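Checklist with comments: the Botar kitchen package, simulated and otherwise

12 minute read

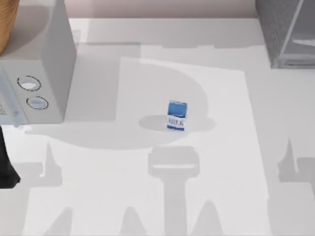
Botar sells its two-armed kitchen package in two halves, and we were asked to inspect both before anybody at Mornow signed for either. The first half is the simulator, where you are meant to do your breaking. The second half is the hardware, where you are meant not to. The supplier's brochure says the two are "functionally interchangeable for acceptance purposes", a phrase I have now read often enough to dislike personally. Our standard job was fetch-and-carry between appliances, so the render has a microwave at one side, a gray cabinet sort of unit at the other, and a small carton marked MILK standing between them with the shadow of a gripper underneath it on the white table. Everything below was checked first in the software and then, where it made sense, on the trial unit at Umville.

Marks used: PASS, PASS WITH GRUMBLE, FAIL, NOT CHECKED. The second of these is not in the official guidance. Rasha Salameh has asked me to stop using it and I have said I will think about it.

Inspection by Georges Sayegh. Second reader, Elie Hourani. Replies from Botar by Mireille Shboul, who was patient throughout.

SECTION A. BEFORE POWER

A1. Base bolted to a surface that can take it. PASS.
The trial bench is heavier than I am and less likely to wander off.

A2. Reach of both arms marked on the floor. FAIL, then PASS.
Tape was supplied in the box, still on its roll. We put it down ourselves. The manual shows the line as a neat rectangle, and the true reach is closer to a kidney. Follow the kidney.

A3. Emergency stop within reach of the operator's chair. PASS WITH GRUMBLE.
It is within reach if the operator is sitting down. Operators stand up when something goes wrong. Elie tried it from a standing start and had to lean across the left arm to get there. Botar will supply a longer lead at no charge. I would like it in the box.

A4. Emergency stop present in the simulator. FAIL.
There is a pause key. A pause key stops the picture. Press it in the middle of a lift and the arm hangs there politely until you let it carry on. The real stop cuts the drive and the arm sags a little before the brakes bite. Anyone trained only on the pause key will be surprised by the sag, and they will be standing next to it.
Botar reply: a proper stop is planned for the August release.
My comment: planned noted. Mark stays.

A5. Cables tied back from the elbows. PASS.

A6. Guards fitted at the shoulder joints. PASS.
One was on upside down. It guards just as well upside down, but the warning label then reads like something in a foreign alphabet. Turned round.

SECTION B. THE WORK SURFACE

B1. Surface level and clear of loose items not needed for the task. PASS.
In the simulator this is easy, as things only appear when you ask for them. At Umville it took the better part of a morning and involved a conversation about whose mug it was.

B2. Surface finish suitable for the cameras. PASS WITH GRUMBLE.
White on white looks very clean in a sales meeting. It also means that soft shadows are the strongest shapes on the table, and the arms throw plenty of them. We asked whether the vision software ever takes a shadow for an object. We were told no. We then asked to see the test that showed this, and a test was arranged. I am told it went well. I would like to have it in writing, with the lamp positions.

B3. Appliances fixed so that they cannot be pushed. FAIL.
The simulated microwave is nailed to the universe. You can lean an arm on it all day and it won't budge. The real one slid back when the left arm brushed it, and then every position the software had stored for the door was wrong. Fit brackets. Then teach the door again.

B4. Simulated appliances can be set to move when struck. NOT CHECKED.
The setting exists. It is greyed out on our licence. Raghda Nimri in purchasing is finding out what it costs to have it un-greyed.

B5. Control knobs reachable without the wrist touching the casing. PASS.
Both knobs, both grippers. The lower one is a tight fit and I would not ask for it at full speed.

SECTION C. GRIPPING

C1. Grip force limit set and locked. PASS.
The limit is 30 newtons as delivered, which will hold a full carton and forgive a finger. Locking it needs a password. The password was on a sticker on the controller. Sticker removed.

C2. Grip force in simulator matches grip force on hardware. FAIL.
The virtual carton is a perfect little brick. It has no give at all, so the gripper closes, meets it and stops. Cardboard doesn't behave like that. On the trial unit the same motion put a waist in the carton. No milk was lost, as we had filled it with water, Elie having worked in a dairy and knowing what carpets do.
Botar reply: soft objects are available as an add-on pack.
My comment: so is the carton.

C3. Dropped object brings the arm to a halt. PASS.
We dropped things. It halted.

C4. Arm does not resume after a halt without a person pressing something. PASS.
This is the one I would have walked out over, so I tried it more times than the sheet requires. It waits. Credit to whoever wrote that part.

C5. Fingertip pads secure. PASS WITH GRUMBLE.
Pads are held on by a single screw each. Karamanlidis, who make the pads, give a life of 3000 grips. Botar's own schedule has them changed at 1000. Go with the smaller number and keep spares in the drawer.

SECTION D. TWO ARMS AT ONCE

D1. Arms cannot strike each other in normal use. PASS.
They slow down and edge round one another like strangers in a corridor.

D2. Arms cannot strike each other after a restart. FAIL.
Switch on with the wrists crossed and the left arm goes home by the shortest path. The right arm was in the shortest path. Contact was light and the only mark was on the paint. The simulator always starts with both arms tidily at home, so this fault would never have shown up there.
Fix received from Mireille Shboul two working days later. Retested. PASS, and I have left the original mark in the record.

D3. Operator can stop one arm without stopping the other. NOT CHECKED.
I can't think why you'd want to. Rasha can, and will be writing to me.

D4. Warning light visible from both sides. PASS.
There is also a warning sound, a sort of apologetic chirp. It can't be heard over the extractor fan. Do not count it as a safety measure.

SECTION E. PAPERWORK

E1. Risk assessment supplied. PASS WITH GRUMBLE.
Supplied, and for a different product. The correct one followed that afternoon.

E2. Training records. FAIL.
Hours in the simulator are logged as hours on the machine. They need separate columns. Somebody could turn up at the bench fully qualified and never have felt the thing shake the table.

E3. Manual in plain English. PASS.
Better than most. Chapter 2 even admits to a mistake in the wiring drawing.

E4. Named person responsible on site. PASS.
It's Elie. He found out when he read this line.

OVERALL

Hardware: accept once A3, B3 and E2 are put right.

Simulator: accept for planning and practice. Do not accept as evidence for anything in Section C, and do not let it stand in for the stop button test under any circumstances, however good the slides are. If Mornow wants the cheaper simulator-only sign-off, it will need a different signature.

Next inspection after the August release, or sooner if the pads go.

Comments from second reader (E. Hourani): Agree with all marks except B1. It was my mug.

Related items
Checklist: conveyor guards and the people who take them off
Comments on the Karamanlidis pad change procedure
Umville trial bench: booking and keys
Emergency stops, a short and bad-tempered guide

Contact the inspection desk | © Mornow | Back to top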